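Une journée au salon de la céramique (et trois kilos de plus dans le sac)

Ça faisait trois ans que je me promettais d'y aller et que je trouvais une excuse : un déménagement, une angine, un mariage à l'autre bout de la France. Cette année, février, un dimanche, réveil à 5 h 30, et hop, dans le train avec un thermos et deux sacs vides pliés au fond du sac à dos. Ceux qui me lisent depuis un moment savent que je tourne un peu (mal), que j'émaille un peu (très mal) et que j'achète beaucoup trop de vaisselle. Le compte rendu sera donc long, prenez un café.

Arriver, se garer, entrer

Pour la voiture, je ne peux pas vous dire grand-chose, je suis venue à pied depuis la gare. Comptez vingt bonnes minutes le long du canal, c'est plat, c'est joli sous le givre, et il y a une boulangerie ouverte le dimanche juste après le deuxième pont. Prenez-y votre sandwich ! Celui de la buvette du salon coûte le double et le pain est mou.

À l'ouverture il y avait déjà la queue jusqu'au portail. Ceux qui avaient leur billet imprimé passaient à gauche, les autres à droite, sauf que le panneau était tourné vers le mur et que tout le monde s'était mis à droite. J'ai fini par me glisser à gauche en suivant une dame à chapeau qui avait l'air de savoir. Vestiaire gratuit, pièce à laisser pour le casier, prévoyez de la monnaie.

Le salon occupe deux halles. La grande, côté canal, c'est celle des potiers et des petits ateliers. La petite, derrière, accueille les fournisseurs de terres, de fours et d'émaux, plus les démonstrations. Il y avait 73 exposants d'après le plan distribué à l'entrée, et je n'ai clairement pas parlé à tous, même si mes pieds prétendent le contraire.

La grande halle, le matin

Mon conseil : commencez par le fond. Tout le monde s'agglutine aux premières tables et pendant une heure on respire très bien dans les dernières allées. J'ai pu prendre les pièces en main, les retourner, regarder les pieds (je regarde toujours les pieds, un pied bâclé et je repose), poser mes questions bêtes sans avoir quelqu'un qui souffle derrière.

Premier coup de cœur, Hakis, un atelier à deux qui fait presque uniquement du grès à la cendre. Des bols larges, un peu bas, avec un émail qui coule en gouttes vertes et qui s'arrête juste avant la catastrophe. J'ai demandé comment ils faisaient pour que ça ne colle pas à la plaque du four, et la réponse a été un grand éclat de rire : parfois, ça colle. Ils gardent les ratés dans une caisse sous la table, à prix cassé, il faut demander. J'y ai trouvé un bol avec une grosse cicatrice sous le pied, il est sur mon bureau pendant que j'écris et j'y mets mes trombones.

Juste à côté, un stand de théières que je n'ai pas eu le courage d'approcher vraiment. Magnifiques, mais d'une finesse ! Avec mon manteau d'hiver et mes deux sacs, j'avais l'impression d'être un veau dans une pharmacie. J'ai admiré de loin.

Il y avait aussi beaucoup, beaucoup de choses mouchetées. Je n'ai rien contre le moucheté, j'en ai plein mes placards, mais au bout de la dixième table de tasses crème à petits points bruns, on ne sait plus très bien chez qui on est. J'ai eu plus de plaisir avec ceux qui osaient une couleur franche : un jaune presque moutarde sur des assiettes creuses, un noir mat griffé au peigne, et un monsieur qui ne faisait que des coquetiers rouges. Rien d'autre. Il avait l'air très heureux.

La pause de midi

J'ai mangé mon sandwich sur les marches côté canal, au soleil, avec les gants. À l'intérieur il y avait des tables mais la file pour le café était décourageante. Si l'organisation passe par ici : un deuxième percolateur, par pitié. Le gâteau aux noix, en revanche, mérite l'attente, et j'y suis retournée à quatre heures pour vérifier.

La petite halle : terres, fours et émaux

C'est la partie qui n'intéresse que les gens comme moi, donc forcément j'y ai passé la moitié de l'après-midi. Chez Kulkarni, on pouvait malaxer des échantillons de terre avant d'acheter, ce qui devrait être obligatoire partout. J'ai plongé les mains dans une porcelaine tellement grasse qu'on aurait dit du beurre, puis dans un grès chamotté qui m'a râpé les doigts. J'ai pris un pain du deuxième. La porcelaine, je la laisse à celles qui savent centrer du premier coup.

Sustex, eux, vendent du matériel d'atelier : tournettes, estèques, tabliers, étagères de séchage. Leur tablier fendu au milieu, pour tourner assis, m'a fait de l'œil, mais à 42 euros j'ai demandé à réfléchir. J'ai réfléchi, je l'ai regretté dans le train, voilà, je le commanderai sans doute en ligne comme tout le monde.

Les fours, j'ai surtout regardé. Le plus petit modèle que j'ai vu démarrait à 2 000 euros, sans la livraison ni l'installation électrique, et mon tableau électrique date d'une époque où on s'éclairait peu. J'ai quand même posé toutes les questions : le temps de refroidissement, la place à laisser autour, le bruit des relais. Le vendeur a été d'une patience d'ange alors qu'il voyait bien que je ne repartirais qu'avec la brochure.

La conférence sur les émaux mats

À 14 h 30, petite conférence dans la salle du fond, et c'est peut-être ce que j'ai préféré de la journée. On croit souvent qu'un émail mat, c'est un émail brillant pas assez cuit. C'est parfois vrai, et c'est justement le problème : un mat sous-cuit peut être poreux, se tacher au thé, garder la marque de la fourchette. Un vrai mat se construit dans la recette, avec une surface qui cristallise en refroidissant. D'où l'importance de ne pas laisser le four redescendre n'importe comment (je note, je note, je laisse toujours le mien, enfin celui de l'association, faire sa vie).

On nous a donné deux tests à faire à la maison. Le citron d'abord : une tranche posée sur l'émail toute une nuit, on rince le matin, et si la couleur a changé, cette pièce devient un pot à crayons. Ensuite la cuillère en inox, qu'on frotte franchement au fond de la tasse. Si les traits gris s'en vont avec un peu de produit, tout va bien. S'ils restent, il faudra vivre avec ou changer de recette. Je suis rentrée et j'ai fait le coup du citron à la moitié de ma vaisselle, la cuisine sentait merveilleusement bon.

Il a aussi été question de couleur, et là j'ai bu du petit-lait. Les bleus pâles et les mauves gris sont partout en ce moment, et ils sont bien plus capricieux qu'ils n'en ont l'air : un poil trop de colorant et le bleu layette devient bleu piscine. Pour assortir sans faire « service de mariage », le conseil était de rester dans la même clarté et de changer seulement de teinte. Un mug bleu très clair avec une assiette d'un gris lavande, par exemple, et on laisse le blanc de la table faire le reste. J'ai trouvé ça très juste, et depuis je déplace mes assiettes comme une maniaque.
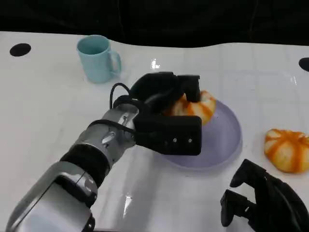 L'atelier d'essai de Zasance

Je m'étais inscrite en ligne pour l'initiation au décor à l'engobe chez Zasance, et heureusement, il ne restait plus une place sur la feuille en arrivant. Une heure, une assiette crue chacun, trois poires à engobe et liberté totale. Liberté totale, c'est terrible ! J'avais prévu une branche de mimosa, très simple, très élégante. J'ai obtenu une sorte de brocoli en colère. Ma voisine, qui n'avait jamais touché de terre de sa vie, a fait une frise d'hirondelles parfaite et s'est excusée trois fois.

Ce que j'ai retenu : l'engobe doit avoir la consistance d'une crème anglaise un peu épaisse, on tapote la poire pour chasser les bulles, et on ne s'arrête jamais au milieu d'un trait. La pièce est cuite par leurs soins et renvoyée par la poste. Je vous montrerai le brocoli quand il arrivera, si j'en ai le cran.

Le retour, les bras qui tirent

J'ai fait un dernier tour vers 17 h, quand les exposants commencent à ressortir les cartons. On peut parfois négocier un peu à cette heure-là, mais je trouve ça gênant, alors je me contente de traîner près des tables avec l'air rêveur. Ça a marché une fois, pour une petite coupelle offerte avec deux tasses.

Au total je ramène le bol aux trombones, deux tasses, la coupelle, le pain de grès et une brochure de four que je lis au lit. Côté emballage, apportez votre papier bulle. On trouve bien du papier journal sur place, mais il m'a laissé de l'encre partout sur les anses, et j'ai passé tout le trajet avec le sac sur les genoux à sursauter aux aiguillages.

Quelques infos si l'idée vous tente l'an prochain. L'entrée se prend en ligne, c'est un peu moins cher que sur place. Les ateliers partent très vite, inscrivez-vous dès l'ouverture. La petite halle n'est pas chauffée, gardez votre pull. Beaucoup de stands prennent la carte mais le réseau saute sans arrêt dans la grande halle, donc un peu de liquide évite de courir au distributeur, qui est de l'autre côté du canal, à côté de la pharmacie.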